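4.2 How demo recordings were heard by first listeners

The most exciting material in our study came from the demo tapes. We had expected the full albums to carry most of the weight, and they do matter, but listeners had far more to say about the rough early recordings. Of the 642 written comments we collected on melodic metal releases, nearly 600 mention the sound of the recording before they mention a riff, a singer or a song title. That is a wonderful thing to find in a set of comments nobody had asked to be about sound at all!

Two bands show the range well. Brinitz recorded their demo live in a rehearsal room, drums and all, and the guitars bleed into every microphone. Listeners called it "thick," "muddy," "like standing too close," and a good number of them meant this as praise. Brevum built theirs in layers, one player at a time, with programmed drums. The comments on Brevum are cooler in tone but much longer, and they return again and again to the second guitar part, which people could pick out on a first play. El Sherbiny and Tawfik, who coded the comments separately, agreed on nearly every Brevum entry and argued at length over Brinitz, mostly over whether "raw" should count as a complaint. We ended up giving it a code of its own.

Clean vocals split listeners more than anything else. On the Lazăr demo the clean chorus arrives late in the opening track, and several people wrote that they had stopped what they were doing to play it again. Others skipped ahead. When the same chorus came back on the band's album, sung in tune and doubled, the comments got shorter and kinder. We love this result, and we do not fully understand it. Gaillard suggests that a polished take gives listeners less to push against; Erraji points out that by then they already knew the tune.

We also asked five listeners to keep a diary for each release they played, noting where they were and what they played it on. The diaries are full of lovely detail. One person heard Pornis only through a phone speaker and still described the bass lines with real care. Another saved every demo for Monday evening and played it twice, first loud and then very quietly, and wrote that the quiet play was the one that sold the songs.

Figure 3. A room at home.

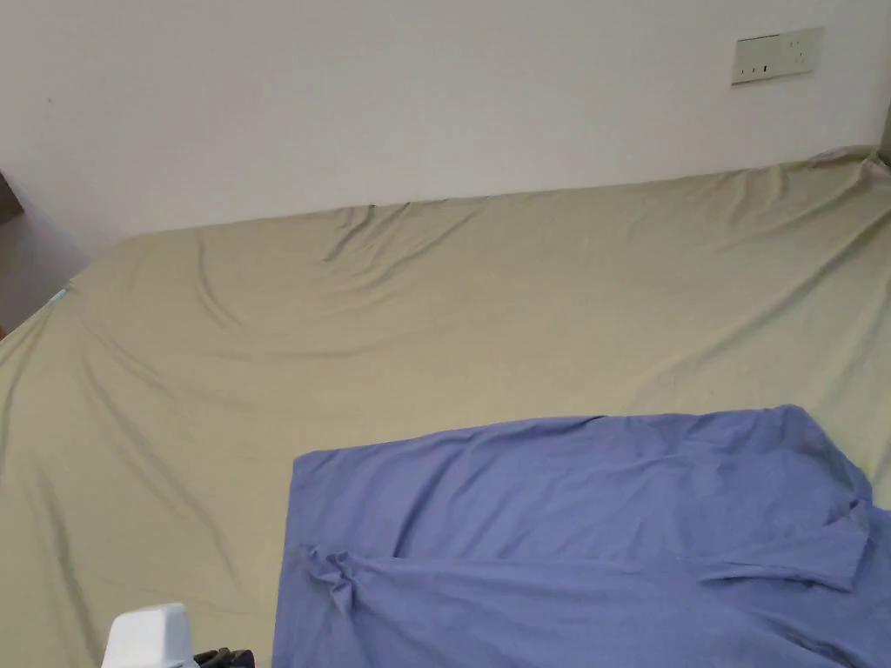
El Fassi's reading of the diaries is that repeat plays change the words people use far more than they change the score people give. "Harsh" turns into "sharp," and "messy" turns into "busy," while the rating stays put. We take this up again in Section 5, where the same listeners return to the Brinitz demo with the album version fresh in their ears.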